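Features > Workshop > Refurbishing
Print this article | E-mail to a colleague
14 shares | 3 comments

Socket first, then everything else

2021-11-20

Margit Eklund runs the bench at Halwood, where retired office towers are stripped, tested and rebuilt. The current lot is 62 machines. She starts each one at the processor socket.

"A bent contact will give you memory faults, or no start at all," she said. "You can lose an afternoon swapping modules. I look at the contacts under a lamp before any part is ordered."

The processor comes out with the retention lever fully raised. Eklund lifts it straight up, by the edges, and puts it in a tray labelled with the tower's number. Old paste is removed with isopropyl alcohol. The socket itself is never wiped.
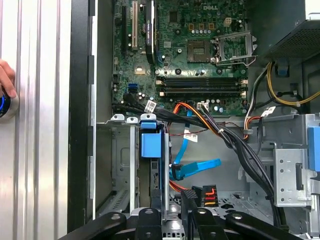 Dell board with the CPU socket empty and the retention bracket open. Power supply at upper right.

Cabling takes longer than most customers expect. Eklund leaves existing tags in place until the drive has been identified, and records which SATA port each lead came from.

"Colour tells you very little," she said. "Blue leads, orange leads, whatever was in the drawer that year. Read the tag, then trace it by hand to the connector."

Kerstin Kvam handles testing. A rebuilt unit gets 3 full memory passes and a cold start the next morning. Graphics cards are tested separately, then refitted.

"I won't sign off a board on a warm start," Kvam said. "We had a run of them in March that passed at the bench and failed at the customer's desk."

Failed boards go to Nonell for metals recovery. Cases in good order are kept for spares.

14 shares | 3 comments
Print this article | E-mail to a colleague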